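From: list member, Nirkden
To: garside-desktops
Subject: Re: [garside-desktops] Old office tower shuts off under load

On Saturday, July 15, 2023, a list member in Wasine wrote:
> I have a secondhand office tower that I use for bookkeeping and for
> scanning old letters. It starts fine and will sit at the desktop all
> day. When I scan a big batch or watch a video it shuts off with no
> warning, as if the plug had been pulled. Sometimes it comes right
> back on when I press the button, sometimes I have to wait a few
> minutes. The clock is also wrong every time I unplug it.
>
> I have been told by one shop to replace the motherboard and by
> another to buy a new computer. I would rather do neither. What
> should I try first, and is it worth the money? I can use a
> screwdriver but I have never taken one of these apart.

I would not buy anything yet except a coin cell for the clock. The wrong time after unplugging is almost always that battery and has nothing to do with the shutdowns. The size is stamped on the old one.

For the shutdowns, the wait before it will start again is the useful part of your message. Next time it goes off, write down how long you had to wait and what it was doing. If a short rest always brings it back, think heat first. If it comes back at once as often as not, think power supply, or the outlet, or the cord. Try another cord and another outlet before you open anything. I lost most of a September to a power strip with a bad switch, and I had already bought a supply by then.

If the cord and outlet are good, back up your files. Do it before you open the case. Your letters and the bookkeeping are worth more than the tower. Copy them to an outside drive and then open a few of the copies on another machine to see that they read.

Then the cleaning. Shut down, unplug from the wall, hold the power button in for a few seconds, and touch bare metal on the case before you reach in. Lay the case on its side. Some of these have a latch and some have thumbscrews at the back. Keep the screws in a muffin tin or an egg carton, one cup per step, and work backward when you close up. The drive screws and the case screws often have different threads and they will both start in the wrong hole.

On screws in general, since it came up last month as well: use a driver that fills the head. Most stripped heads I see were turned with a driver one size too small. Push down harder than you turn. If one won't move, stop and come back with a better driver. When you put a screw back, turn it backward until you feel it drop into the old thread, then tighten. Snug is enough. 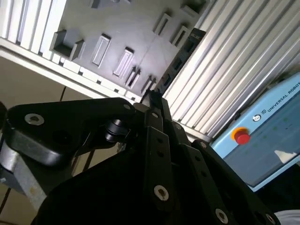 Bolt heads and black links, close up.

Use canned air or a small hand blower, outdoors if you can. Hold each fan still with a finger or a pencil while you blow it. Do the heat sink from both directions. In an office machine the dust packs between the fan and the fins where you can't see it from the top, and you may need to lift the fan off to get at it. I would not use a household vacuum inside the case. Pick out the big clumps with a dry paintbrush.

Clean the vents in the supply from the outside only. Don't open the supply. It can hold a charge after it is unplugged and there is nothing in it that you need to reach.

Put the side back on and try your scanning job. Leave the side on for the test, as many of these cases depend on it for air flow and you will get a false answer with it off. If it runs through a full batch, run a second one. If it still shuts off, the next step is the paste between the processor and the heat sink. On a machine that age it may be dried out. The old stuff wipes off with rubbing alcohol and a coffee filter, and a pea-sized dab of new paste is plenty. Warm the machine up for a few minutes before you start so the heat sink lets go more easily, then unplug it. Twist the heat sink gently as you lift. Pulled straight up, it can bring the processor out of the socket with it, depending on the type.

If new paste makes no difference I would look at the supply.

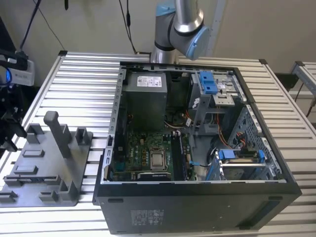
Before you order one, check the plugs as well as the wattage. A lot of office towers use a supply with an odd shape or an odd main connector, and a standard one won't fit without an adapter. Write down the model from the label and the count of pins on each plug, and take a photo of where every cable goes. A tested used supply pulled from the same model is the cheapest answer and usually the easiest. The parts shelf in Garside had 3 office supplies on it when I was last in, all tested, and they ask for a small donation. I don't know which models.

As to whether it is worth the money: my rule is that I will spend up to $100 on a machine I like and no more. The coin cell and a can of air come well under that. Paste and a used supply together should still leave you room. A motherboard plus the labor at a shop will not. If you reach that point, put the drive in another used tower of the same model and carry on. It may start up as though nothing happened. If it doesn't, you have the backup.

I would not replace the motherboard on the word of a shop that hadn't tried another supply. Ask them what they tested. If they can't say, don't pay for the diagnosis.

One more thing you could do while the case is open. Look at the tops of the small round cans on the board. They should be flat. If any are domed or have brown crust on them, the board is going bad and you can skip the paste and the supply. Take your files and move on to another tower.

I keep a log for each machine, just a sheet of paper taped inside the side panel, with the date and what was changed. Mine goes back 6 years and has saved me from doing the same job twice. The Wokero list had a printable version of this sheet, but the link in their archive no longer works. I can scan mine and send it if you want it.

The old thread called "random power off" has over 147 messages in it and is worth reading if you have the patience. The first part is mostly an argument about surge protectors. The second half has better advice, including a list of which office models use the odd supply.

Please post the model number when you write back, and whether the fan gets loud before it goes off. I forgot to ask that first.

--
garside-desktops mailing list
Please trim quoted text when you reply.
To leave the list, send a blank message with "unsubscribe" in the subject.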